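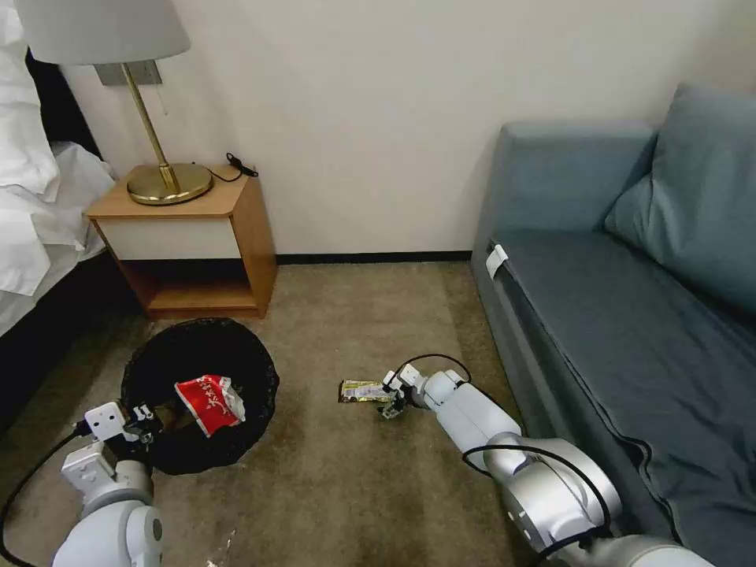 Housing and Care in Later Life
Unit 4: Phased development of a retirement community
Course tutor: Hazel Delacroix

Reading for this unit: the Grastemau case file, parts A and B. Students should bring the site plan to the seminar.

1. Terms used

Independent living: a self-contained home let or sold to an older person, with no personal care included in the charge.

Assisted living: a private room or flat with meals, help with washing and dressing, and staff on call at night.

Nursing care: care given or supervised by a registered nurse. Different rules on staffing and inspection apply, and the two should not be confused in written work.

2. The Grastemau scheme

Grastemau stands on the site of a former school in Nostport. The owner, the Halvorsen Trust, chose to build in 2 phases. The first provided 40 independent flats and a shared dining room. The second converts the old school building into 24 assisted living rooms, with work due to start in August.

The Trust did not borrow for the second phase until most of the flats were let. This lowered the risk to the lender, but residents of the first phase lived beside an unfinished site for nearly 36 months. Letters in part B of the file show that noise and the loss of parking were the main complaints.

3. Waiting lists

A name on a waiting list is weak evidence of demand. Many people join several lists, and some have no wish to move for years. A refundable deposit gives a better guide. Compare the approach taken at Grostia, where a deposit was required before a floor plan could be reserved.

4. Moving between types of care

Where a couple's needs differ, one partner may require assisted living while the other remains independent. Note how the Grastemau agreement deals with charges in such a case (part A, clause on joint occupation).

Seminar questions

Should first-phase residents be consulted on changes to the second phase?
Who should bear the cost if the conversion is delayed?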